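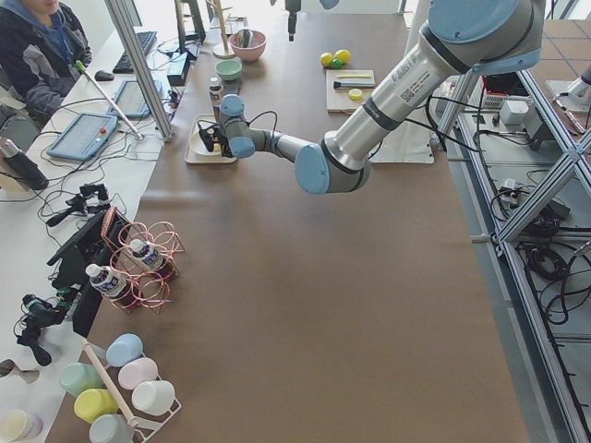
Long table with brown paper down, white tray at the gripper.

Glaze Notebook - Matte White, Second Series
Last updated: Tuesday, December 21, 2021

Purpose of the present series. The September batch of matte white crawled on the Gokora stoneware, chiefly on inside corners and under handles. The same batch was sound on the Villey porcelain. The first series ruled out dust on the bisque, as washed and unwashed tiles crawled alike. The second series examines the thickness of application and the clay content of the glaze.

Materials. Dry batch of 397 grams, weighed on the small balance and sieved twice. The recipe is the one posted inside the cupboard door, with a single change: half of the raw kaolin has been replaced with calcined kaolin from the same supplier. The calcined material shrinks less as the glaze dries, and the drying cracks are at present the leading suspect. A control batch with the original recipe was mixed the same morning.

Tiles. 12 Gokora tiles, bent into an L so that each has an inside corner, bisque fired together on the middle shelf. Six were given the control glaze and six the revised glaze. Within each set, three were dipped once and three were dipped twice, the second dip following as soon as the sheen had left the first. Marks are in iron oxide on the foot: C or R for the batch, then a stroke for each dip.
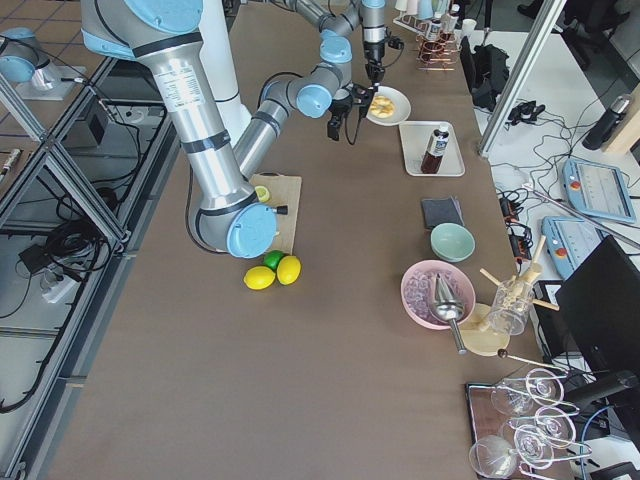 Drying was left to room air with the fan off. The double-dipped control tiles showed fine cracks along the inside corner well before they were dry to the touch. The single-dipped control tiles showed none that could be found with the hand lens. On the revised batch, cracks appeared on a single double-dipped tile, near the outer edge, where the glaze had run and pooled. It was not rubbed back.

The revised glaze settles faster than the control. It had formed a firm layer at the bottom of the bucket by the time the last tile was dipped and had to be stirred up by hand. A small addition of bentonite is the usual remedy, but this would put back some of the shrinkage that the change was meant to remove. No addition was made in this series, so that the comparison would stay clean.

Firing. Hastier kiln, standard slow glaze program, with a hold of up to 20 - corrected, see the kiln log for the hold; the figure on the old card is out of date and the card should be removed. Tiles were placed in alternating order so that neither batch had the cooler side to itself. The kiln remains closed at the time of writing.

Points for whoever unloads:
- Record the tiles in the order they stand on the shelf, before lifting any of them.
- Note bare clay at the corner separately from pinholes.
- Compare the surface of R tiles against the reference tile in the Espinoza drawer. Calcined kaolin may leave the matte slightly drier, and this would matter for tableware.
- Keep the cracked R tile even if it has healed in the firing.

Both buckets are lidded and labeled on the lower shelf. The production bucket of matte white should not be used on Gokora ware until the results are entered. It may be used on Villey porcelain as before.

Related entries
Matte White, First Series: Washed and Unwashed Bisque
Hastier Kiln: Shelf Positions and Cool Spots
Gokora Stoneware: Shrinkage Bars
Espinoza Drawer: Index of Reference Tiles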